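Search this site Enter keyword Go

Call for participants: people who fold, wipe and wring cloth for a living, to help us find out why our gripper lets go (and why it sometimes doesn't)

Stiverby workshop, Pustusgate. Sessions run through June. Paid.

We are looking for people with working hands to take part in a fault study. Hotel laundry staff, care home staff, bar staff, dressmakers, school kitchen staff and anyone who has spent a few years dealing with tea towels will be very welcome. You don't need to know anything about robots. If you do, that's fine, but please read the part about opinions further down.

What happened

Last year Stiverby put a cloth-folding arm into a trial at the Teltville linen service. It had been taught from recordings of people doing the same jobs with a hand-held version of its gripper. The report at the end of the trial said the arm had finished 600 folds without a fault. I have read that report several times and I don't believe it, or at least I don't believe the word "fault" meant in it what you or I would mean.

On the last afternoon the arm pinched a pillowcase in the middle, twisted it and would not open. The software thought it had let go. It carried on with the next movement, still holding the cloth, and pulled a stack of clean linen and a metal rack off the end of the bench. A member of the laundry staff put out her hand to catch the rack and got her wrist trapped between it and the bench. She was back at work after a fortnight. The stop button was on the far side.

The first explanation given was "operator proximity". The second was a worn finger. The fingers were swapped, and with new ones fitted the arm did the same thing again, this time in an empty bay with the bench cleared. There has since been a third explanation, to do with thin cloth and how the fingers bend round it, and it may be right. It has been written up with some confidence on the strength of two tests.

So I have asked for the work to go back a step, to people's hands and a plain table, before anybody fits another part or publishes another graph.

What you would be doing

You will stand at a table with a hand-held gripper, which you open and close yourself, and use it to handle cloth. Some of the tasks are tidy ones, such as picking up a corner, laying a cloth flat or folding it in half. Most are not. We want cloth that has been dropped in a heap, cloth that has got twisted, cloth grabbed in the wrong place. The earlier recordings were made by people who had been told to do it nicely, and in my view that is a good part of the trouble. The arm has hardly ever seen a bad grab, so it has no idea what to do after one.

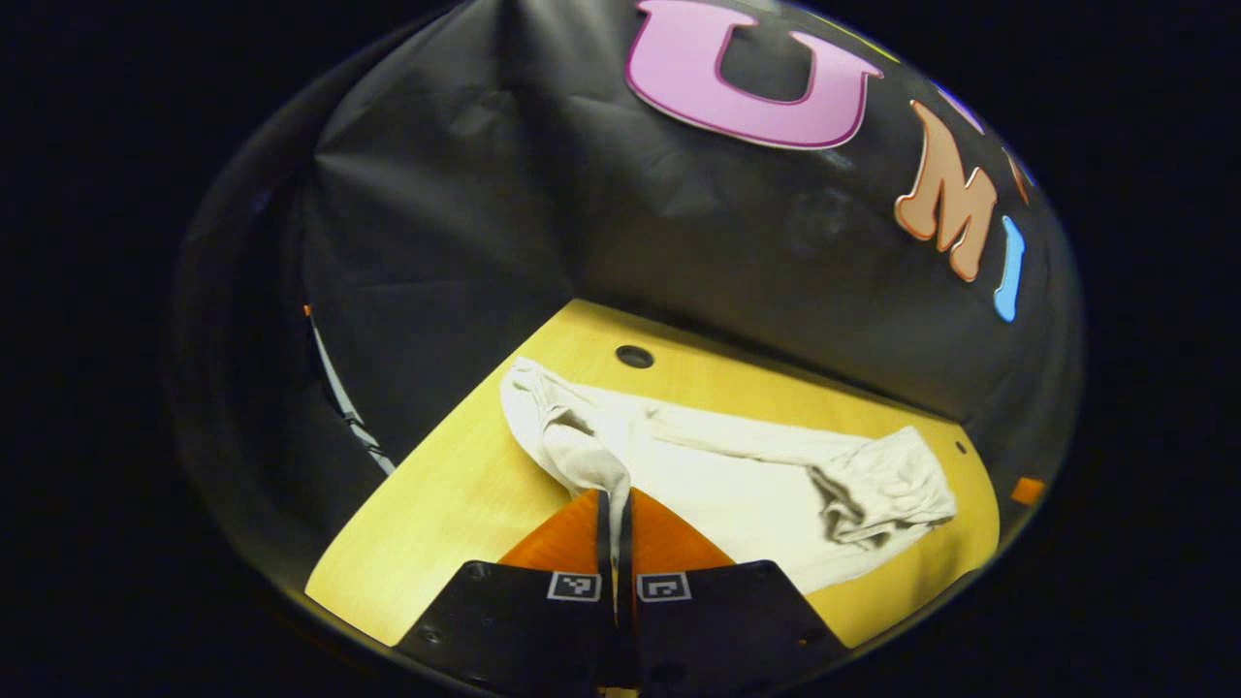

Each task takes a minute or two and you will repeat it with different cloths. If the gripper holds on when you meant it to let go, or drops something you thought you had, you say "stuck" or "lost" out loud and carry on. Please don't tidy up a failure before you've called it. People do this without noticing, especially people who are good at their jobs.

There is no powered arm in the room for any of this. I was asked whether participants might like to try standing next to the arm as well, and the answer was no. It stays locked off until the release fault has been explained by somebody who can also make it happen on demand.

A session lasts two hours with a break in the middle. You may do one session or several, but only one in a day, because hands get tired and tired hands give us a different set of mistakes.

Who can take part

You must be 18 or over and able to stand or sit at a table for the length of the session. The table can be raised and lowered. Left-handed people are particularly wanted, as the earlier group seems to have had hardly any. If you have had a wrist or hand injury you can still apply, but tell us, and we'll talk about which tasks to leave out.

We can't take anyone who works for Stiverby or who took part in the first set of recordings. We also can't take the families of people on the project, however keen they are.

Opinions

You will be asked for yours at the end of each session, in writing, before you speak to any of us. There is one sheet with a lot of blank space on it. If you think the gripper is badly made, say so. If you think a machine has no business doing this job in the first place, say that too; it won't affect your pay or whether you are asked back. The sheets go into the report as written, with names taken off. I made that a condition of running the study.

I should be plain that taking part does not mean the arm will be made safe. We may find the cause. We may also find that it drops and snags cloth for a dozen small reasons and that no single repair will cure it, in which case the report will say so and Stiverby can decide what to do with a machine it has already shown to customers.

Pay and practical matters

You will be paid £30 for each session, on the day, including if you stop early. Bus fares are repaid if you bring the ticket. Tea is provided and so is lunch for the noon sessions. Wear short or close sleeves and take off rings and bracelets. There is step-free access from the yard, but the door is heavy, so ring and one of us will come down.

Sessions are recorded by a camera on the gripper, which points at the table and your work. Sound is kept only so that we can find the places where you called "stuck" or "lost", and it is wiped once they have been marked. You can ask for your recordings to be removed at any time until the report is finished.

How to apply

Write to Kheri Magesa, Fault Study, Stiverby, Pustusgate, or leave a note at the front desk before four in the afternoon. Tell us what work you do or used to do with cloth, which hand you use, and whether mornings or noon suit you better. A few lines will do. Please don't send a CV.

If you were at the Teltville trial in any job at all and saw the arm do something that didn't make it into the report, I would like to hear from you whether or not you want to take part. Mark the envelope for me and it will be opened by me. Questions about your own employment there should go to Mrs Pawłowska at the linen service, who has agreed that staff may speak to us freely and has put it in writing.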